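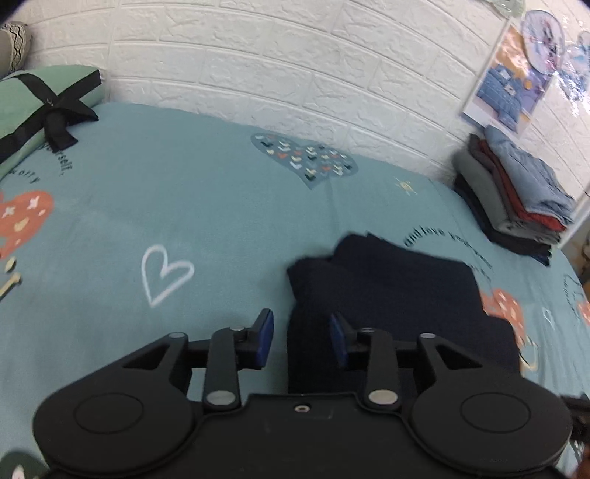
Arts Administration, Unit 3: Who Owns the Theater?
Notes by Leokadia Marciniak

Read before the seminar. Bring the Isden case sheet.

Last unit we looked at ticket income. Now we get to buildings, and to a claim you will meet in nearly every annual report: that a theater owned by a trust is "safe." I would like you to leave this unit doubting that.

Basic terms

Owner: holds title to the building.
Operator: runs it day to day, hires the staff, takes the bookings.
Resident company: has first call on certain weeks. Usually owns nothing but its costumes and its debts.

One body can be all of these, or they can be split. When a report says "the theater lost money," ask which of them did. Reports are often vague on this point, and I don't think the vagueness is always an accident.

Case: the Radwan Playhouse, Isden

A 700-seat house, built as a vaudeville theater and later used for movies. The Radwan family gave it to a new trust along with a fund for repairs. The deed says the fund may be spent on "the fabric of the building." It does not say whether that covers seats, lighting or the stage floor. Souad Badawi, the trust's first director, read it to cover all of them. Her successor, Viorica Shehu, read it to cover the roof and walls only. Same sentence, same lawyers on call.

The trust's own history calls the first 21 years "a period of renewal." Look at the booking table on the case sheet before you accept the phrase. Dark weeks went up over that time. What got renewed was mostly the lobby.

Compare: Burudthorpe Arts Hall

City-owned, 400 seats, leased to the Himell Chamber Players on short terms. No gift fund at all. Bouchra Ezzat's paper (in the reader) argues that the short lease kept the rent honest and the calendar full. She may be right. But she worked for the city when she wrote it, and her attendance numbers count school matinees as full houses. Eirlys Eynon's reply, also in the reader, catches this and then makes a mistake of its own by leaving the matinees out completely.

A word on "economic impact"

Both buildings have paid for impact studies. Both studies assume that everyone who saw a show would otherwise have stayed home and spent nothing. Check the dinner figures especially.

For the seminar

Write one page on what the Radwan deed should have said about repairs. Quote the clause you are replacing.

Read Ezzat and Eynon together, in that order. The first draft of the longer paper is due in January.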